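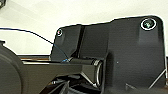 Figure 3. Black parts and bright-rimmed screw heads against a plain off-white background.

3.2 The lounge at Wonham

I'll admit I was fond of the Wonham lounge before I'd measured a thing in it, so read this section with that in mind. It's an open room, part office and part hang-out, and when I first went in March I spent most of the morning just sitting there with a coffee, watching where my own eyes went. My interest throughout the paper is in how people find their way round a shared room by colour and finish (pale against dark, shiny against dull), and Wonham is the richest of our sites for that by a long way.

The big thing in the room is the table football. Everyone I talked to used it as the landmark. Ask where the printer paper lives and you get "past the foosball", ask where to wait for a visitor and it's "by the foosball" again. I love this! In the survey, 74 of the 100 people who filled in the sketch-map task drew it first, and several drew it far too large. Digby Lowther, who coded the maps with me, wanted to scale them all to the floor plan, but I thought the wrong sizes were the best bit and we kept them as drawn.
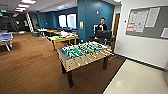
Figure 4. The lounge, with the foosball table on the wood-plank floor and the teal back wall behind.

Look at what the table has going for it. The cabinet is light, natural wood, the playing field is green, and it stands at an angle to you, so you meet it as a shape you have to walk round. Then there's the wall. Deep teal, with a tall column in the same colour, and two bright windows glowing away in it. People mentioned the teal a lot in interviews, mostly kindly, although one man called it "swimming bath" and wouldn't be moved.

The long table on the left of Figure 4, with its papers and boxes, did much worse. Only 5 people put it on their maps at all, even though it is every bit as much in the way as the other one. My guess is that the jumble on top hides its outline, and a thing without an outline is hard to draw. We saw the same at Fandville with the post shelves (Section 3.1), so I don't think it's a quirk of the one room.

Up close the rules change, and I hadn't expected that. For the near-view part of the study we asked people to sort cropped pictures by how strongly the edges stood out, using the Kingi scale, and got 765 usable ratings. Black on a pale ground came out on top again and again, and the small shiny bits did a surprising amount of the work. Raters kept going back to the screw heads.
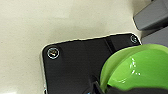

Figure 5. Black plate with rounded corners on a pale cream surface; the light rim and two screw heads are visible.

In Figure 5 it's the thin light rim that does it for me. The surface underneath is a bit smudgy and uneven, and I worried that would pull the scores down, but raters hardly brought it up. The two screw heads got remarks from nearly everybody. One person said the nearer one was "like an eye", which I've not been able to stop seeing myself.

I should say that the map task and the sorting task were done by different people, so I can't tell you whether someone who goes for the teal wall also goes for the silver ring. The Baltunico group will be doing both tasks, and those results are in Section 3.3.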